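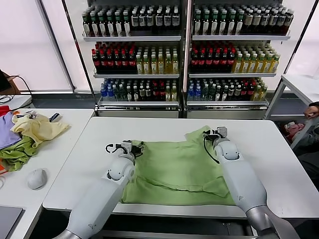 Doblar ropa ya no es lo que era

Llevo 17 años doblando prendas, primero en la tienda de mi tía y luego en Fitari, donde preparamos pedidos de ropa para devolverla a las perchas o mandarla a casa de la gente. Así que cuando nos dijeron que en Vandetti estaban probando dos brazos que doblaban camisetas, pedí ir a verlo con mis propios ojos (y me llevé la merienda, por si la cosa se alargaba, que se alargó).

Lo primero que pensé al ver las dos pinzas agarrando la prenda verde por arriba, una a cada lado, fue que yo también empiezo por ahí. Me hizo gracia y me dio un poco de cosa, las dos a la vez. La tela tenía una arruga gorda entre pinza y pinza y un doblez en diagonal por abajo, de esos que yo aliso con el canto de la mano sin pensarlo, y me tuve que meter las manos en los bolsillos para no ayudar.

En la mesa de al lado había un montón de ropa con un trapo amarillo clarito por encima y algo lila asomando. ¡Eso sí que es igual en todas partes! El montón no se acaba nunca. En campaña llegamos a mover hasta 2.000 prendas en un turno, y a esas alturas de la tarde una ya no siente las muñecas.

De las muñecas quería hablar, porque es lo que más comentamos en el vestuario. Si una máquina de estas se queda con las camisetas, bienvenida sea; a mí me operaron de la derecha y sé lo que cuesta volver. Lo que me preocupa es lo otro: quién revisa las costuras, quién aparta la que viene manchada, y si ese trabajo se va a pagar como oficio o como vigilar un aparato. En Vekix, donde trabaja mi cuñada, pasaron a dos compañeras a revisión y están contentas, aunque echan de menos la charla de la mesa larga.

En Fitari somos 80 y todavía no hay nada decidido. Hemos pedido que la formación sea dentro del horario y que se apunte quien quiera. Yo me voy a apuntar, con mi muñeca y todo, y ya os iré contando por aquí cómo va.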